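Robotics > Handheld grippers > Good practice

How strict should our rules be for handheld gripper sessions in a shared room?

Posted by Marion Yule
183 views, 8 followers

I've been asked to write a one-page set of rules for people who record paper-handling tasks with a handheld gripper. We have two grippers, named Lei and Surel on our sign-up sheet, and the work happens in a room that other groups walk through all day. Last month we threw out 96 recordings out of 628. Most of them failed the tracking check and the others had notes that didn't match the task.

My draft covers charging, file naming and who signs for the gripper. It says nothing about the table, the background or people passing by. Do other groups write rules for those? I don't want a ten-page manual that gets ignored. The new people start in May.

6 comments

Catriona Ogilvie
31 found this helpful

Yes, write rules for the table and the markers. Leave the room mostly alone.

We wasted a lot of time trying to get a plain background. We hung sheets and asked people to go the long way around. If the finished system is going to work in ordinary rooms, the recordings can have ordinary rooms in them. Ours have shelving, backpacks, chairs and people crossing the floor, and that is allowed under our rules. A patterned tablecloth is allowed too. The pink checkered one with the bear faces gets used as much as any other.

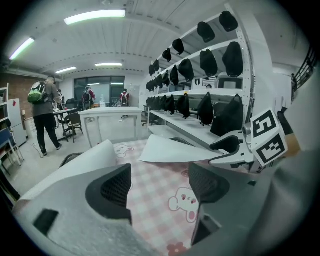 What we do write down

1. Markers. Both visible faces of the marker cube must be clean and flat, with no tape over the squares. Check before each session and again after any bump. A cube that has shifted means you stop and recalibrate. You don't push it back by eye.

2. Finger pads. Look at both pads. If the mesh is lifting at a corner, swap the pair. Don't swap only one.

3. Tablecloth. Smooth it out and clip it at the corners. A fold under a sheet of paper changes the grasp, so either flatten it or write "cloth folded" in the notes.

4. Paper. Say in the notes whether the sheet starts flat or curled. Use the same weight for the whole session. Don't re-flatten a sheet halfway through a recording.

5. People. Passing through is fine. Reaching over the table is not. If somebody does, finish the motion, put the gripper down and mark the recording as interrupted.

6. Consent. Put a sign at every door saying that recording is in progress, and have a way for people to ask for their footage to be removed. Check with whoever handles privacy where you work. Don't copy our wording.

7. Floor. No cables across the place where the operator stands.

That fits on one side of paper. Naming and sign-out go on the back.

burkov_bench
9 found this helpful

Agree with most of the above. I would add a reject rule. Decide before the session what gets a recording thrown out, and have one person apply it. We had two people reviewing and they disagreed on every third file.

Also do the tracking check at the end of each session, not at the end of the week. A bad marker on Wednesday can cost you three days.

nurus_tom
1 found this helpful

just use a plain gray mat and lock the door

Comments

Marion Yule: Thanks, all. I'm taking Catriona's list nearly as is and adding the reject rule. Locking the door isn't an option, it's a fire route.

Catriona Ogilvie: Good. Put a revision letter on the sheet so you can tell which rules a recording was made under.

pell44: Does the interrupted mark go in the file name or the notes?

Catriona Ogilvie: Notes. We tried it in the file name and it broke the import script.

12 shares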